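Household Economics and Daily Life
Unit 4 Handout: Sharing a Kitchen

Reading before class: chapter 6 of the course pack, sections on rules and habits. Bring your own list from last week's exercise.

1. Where we are in the course

Units 1 to 3 looked at the household as one unit with one budget. That works for a couple with a joint account or a parent with small children. It works poorly for adults who share a kitchen and little else. In this unit the household is a group of people who use the same sink, shelves and table and keep separate money.

The main question: how do shared things get looked after when no single person owns the job?

2. Terms

Shared space: a room or surface that everyone in the house may use. The kitchen table is the usual case.

Shared stock: things that are used up and have to be bought again, such as dish soap, salt, trash bags and cooking oil.

Shared tools: things that are used and then put back. Pans, bowls, knives, the kettle.

Upkeep: the work of returning space and tools to a state in which the next person can use them.

Keep these apart in your written work. Last term many papers treated a fight over the stock as if it were a fight over upkeep. A person who never buys oil may be the one who cleans the stove every night. If you lump the two together you will miss it.

3. The table as a work surface

A kitchen table has several uses in one day and most of them get in each other's way. Eating needs it clear and clean. Cooking needs part of it for a short time. Homework, mending, bills and hobby work need it for a long time, and people doing that kind of work want to leave it in place and come back.

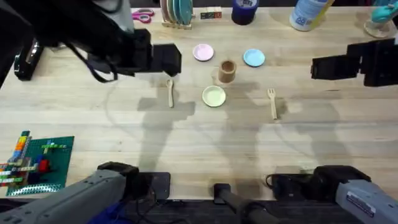

Page 3

Long uses tend to beat short ones. Once something is set up on a table, moving it costs the person who wants to eat, while leaving it costs the owner nothing. Households handle this in different ways. Some set a time, for example that the table is clear by six in the evening. Some give the long users a second surface, even a poor one. Some have no rule and eat standing up or in their rooms, and this last group is larger than most students expect.

Note for the exam essay: a rule about time and a rule about place do different jobs. A time rule lets everyone use the good surface in turn. A place rule gives one user a steady spot and takes that use off the table for good. Say which one you mean.

4. The Flekley house

Our main case is a house of five adults on Flekley Road, studied by Ewurabena Nartey over one winter. The tenants had separate bedrooms and leases, one kitchen, one bathroom and a half-size laundry closet. None of them had known each other before moving in.

At the start each tenant paid 20 dollars a month into a jar for shared stock. Whoever ran out of something took money from the jar and bought it. There was no list and no one kept receipts. The jar worked for two months. In the third month it was empty by the middle of the month, and two tenants stopped paying in.

Nartey asked each of them separately what had gone wrong and got five accounts. One said that someone was buying name brands. One said the house used too much paper towel. One had been paying for soap out of pocket and thought the jar was for food. The other two had no idea it was empty.

Two points to take from this:

The amount was never the problem. Everyone said 20 dollars was fair, before and after.

The word "shared" had never been pinned down. The tenant who thought the jar covered food was following the rule as she had heard it.

The house then moved to a written list of nine items, taped inside a cupboard door. Anything off the list was private. Complaints about money dropped off. Complaints about washing up went on as before, as you would expect if stock and upkeep are separate matters.

5. Upkeep and the lag problem

Upkeep differs from buying in one way that matters a great deal. Buying is done at a moment and can be seen on a receipt. Washing a bowl can be put off, and the cost of putting it off lands on someone else.

We call the gap between use and return the lag. A short lag does little harm. A pan washed an hour after dinner is fine unless somebody wanted it in that hour. With a long lag the shared tools drop out of use, people buy their own, and they start to keep them in their rooms. In the Goris apartments, our second case, tenants owned 11 frying pans between four people and could usually find one clean.

Small items have the worst lag. People wash the big pot at once since it fills the sink. Spoons, lids, small bowls and measuring cups get left wherever they were last used, and each one seems too minor to mention. 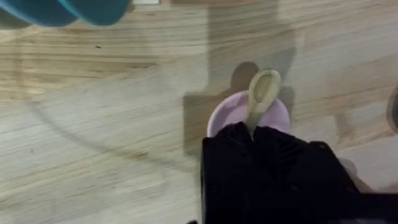
Philomena Ó Néill, replying to an earlier version of this section, wrote that the lag is being blamed for something else. In her view people leave small items out because they mean to use them again the same day, and a strict rule would have them washing one spoon four times. She would rather see each person have a marked place on the counter where their own things may sit until bedtime.

Her point is a fair one and the section has been changed to allow for it. An item left out on purpose and an item forgotten look the same to the next person. The marked place tells them apart. It needs counter space, though, and the Goris kitchens had very little. Be ready to say in class whether you think her rule would have worked there.

6. Rotas

The common answer to upkeep trouble is a rota. The evidence on rotas is mixed. They do well with jobs that come at fixed times, such as taking out the trash or mopping the floor. They do badly with jobs that depend on who did what, such as dishes. A person whose week it is to do dishes ends up washing for whoever cooked most.

Canan Polat's comparison of student houses found that dish rotas lasted a few weeks and trash rotas often lasted the whole year. Houses that tried a dish rota and dropped it usually went back to "wash your own" and said they were happier with it, even where the sink was no cleaner.

A rota also has to be checked by somebody. In most houses the person who drew it up becomes the checker and is then disliked for it. Theophilus Sowah calls this the clipboard cost. Use his term if you find it handy, but define it.

7. Costs of starting over

When sharing fails, people leave. Students often write this off as a private matter, so put a figure on it. In the Goris apartments a tenant who moved out paid 200 dollars in cleaning and key fees and then needed a deposit elsewhere. The lowest deposit recorded was 700 dollars and the highest was 880. Against that, the stock bill for one person at the Flekley rate of 20 dollars a month comes to 240 dollars for a year.

This does not mean people leave over soap. Most who left gave several reasons, and noise was named more often than anything in the kitchen. It does mean a small dispute can push someone toward a large expense when other things are already bad.

8. For discussion

Take one shared tool and one item of shared stock from your own home. Who replaces each? How did that get settled?

Nartey's nine-item list left out coffee. Argue for or against adding it.

Would a time rule for the table work in a house where people work nights?

9. Written work

Two pages, typed, on one rule in a household you know well. State the rule, say whether it was ever spoken aloud, and describe one time it was broken. Change the names of the people in it. Papers go to Augustina Bonsu's mailbox by 4 p.m. on the day of the next class. Late papers lose one grade step.

Next unit: Paying for heat. Read the Nyarko case in the course pack and skip the appendix.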